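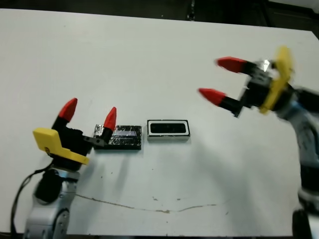 Handover rules for two-arm cells, second draft

I rewrote our bench rules in December after Zahira Wibisono pointed out that the old ones only covered one arm at a time. The cell at Wostmont has two, and most of our faults come from the space they share.

1. One arm owns the shared zone. The other waits outside it with its fingers open.

2. Parts start side by side with a visible gap. If the fingers can't get down between them, move the parts and restart the run.

3. Fingertips are checked before each shift and replaced at 1000 cycles, worn or not. Khairul Sitompul wanted 1084, the figure from our own wear log. I rounded down.

4. Cables get a full sweep of the joint by hand after any bracket change.

5. A stopped run is logged as stopped. Do not resume it and log it as complete.

Rule 5 caused the most argument. Of the 354 runs I went back through, several had been resumed with no note, and their timing data is useless to me now.

Still open: speed limits inside the shared zone. Séverine Bailly has a proposal, and I haven't tested it yet.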